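Home | Courses | Competitions | Project Listings | Lab Access | Contact

Call for Participants: Student Manipulation Project, Team Bolstead

Team Bolstead is recruiting four students for the coming term. The team prepares an entry for the Pukovby tabletop manipulation contest, in which a single arm must sort, place and hand over small everyday objects under a time limit. The work carries course credit under the project option. It is open to undergraduate and graduate students in any department, subject to the requirements listed below.

Background

The project started as a section of the introductory robotics class and became a separate listing when the lab work outgrew the class schedule. Last term the team wrote a new grasp planner, named Yeoman, and began replacing the older scripted motions with it. Yeoman takes an object class and a pose estimate and returns a ranked list of grasps. It handles blocks and other box shapes well. Thin, flat and hinged objects remain a problem, and most of the coming term is assigned to them.

Contest rules allow 80 seconds per round. The object set is announced in advance, but starting positions and orientations are not. Each round is run from a cold start of the software, and no operator input is accepted after the start signal.

Open Positions

Perception. Pose estimation for small objects on a plain surface, including objects that lie against or on top of one another. You will extend the existing training set and write the tests that check it. Experience with Python is required. Experience with camera calibration is useful.

Grasp planning. Work on Yeoman itself, mainly approach angles for flat objects and recovery after a missed grasp. You should be comfortable with coordinate transforms and able to read C++ written by other people.

Motion and safety. Joint limits, speed limits, keep-out zones and cable clearance. This position also maintains the startup checklist. Prior coursework in kinematics or controls is required.

Test operation and records. Setting out objects, running trials, logging results and reporting faults. No programming experience is needed. Accuracy in record keeping is. This position has the largest number of hours at the table.

Work at the Table

Participants share one bench with a white collaborative arm. Trials use ordinary small objects such as a marker, a pair of metal tongs, a wooden block and a computer mouse on its pad. The control desk stands directly behind the work table, so the person at the keyboard and the person placing objects can talk without raising their voices. 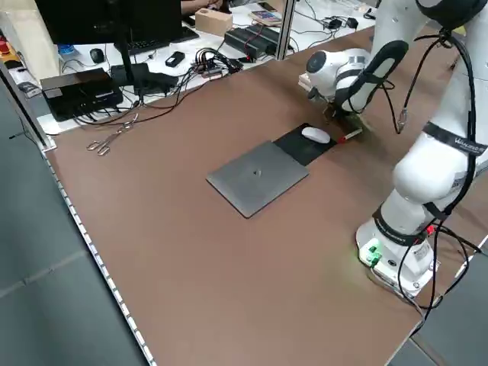 Freya Whitlock writes that applicants should expect the tongs to take more of the term than anything else on the list. Her notes from last term record 41 attempts at a tongs grasp before the planner settled on an approach from the closed end, and she advises new members to read the failed trials first and the successful ones later. She adds that the log format is strict and that entries without an object pose are thrown out.

Trial sessions follow a fixed order. The operator places the objects from a printed layout sheet, leaves the arm's reach, and calls clear. The person at the desk repeats the call and starts the run. Either person may stop a run at any time, and a stopped run is logged with the reason. Hands stay out of the work area until the arm has been put in its hold state. New members complete the bench safety session before their first run and observe two full trial sessions before operating.

Time Commitment

Sessions last 2 hours and take place in the late afternoon, starting at 4 p.m. Perception and grasp planning members should plan on additional time for code, which may be done off site. There is a short written report at midterm and a longer one at the end. The contest is held in April, and all four members are expected to attend.

Requirements

Applicants must be enrolled for the full term. Students who have already taken the project option for credit may apply but will receive no further credit. Long hair must be tied back at the bench, and loose sleeves and lanyards are not permitted within reach of the arm. Applicants who need changes to bench height or seating should say so in the application so that the table can be set up before the first session.

How to Apply

Send one page to the project office containing the following:

Name, department and year
Position applied for, with a second choice
Relevant courses or projects, with a link to code if there is any
Hours you are not available

Do not send a cover letter. Applicants for the perception and grasp planning positions will be given a short exercise using recorded trial data from the Vastamness archive, the team's store of past runs. Applicants for test operation will be asked to fill out one log sheet from a recorded run. Results are sent by email. Questions about credit go to your department adviser and not to the team.

Related Listings

Yeoman Planner: Release Notes and Known Faults
Vastamness Archive: Access for Student Projects
Bench Safety Session: Sign-Up Sheet
Pukovby Contest: Rules and Object Set
Introductory Robotics: Lab Section Times

Contact the project office | Copyright Team Bolstead | Back to top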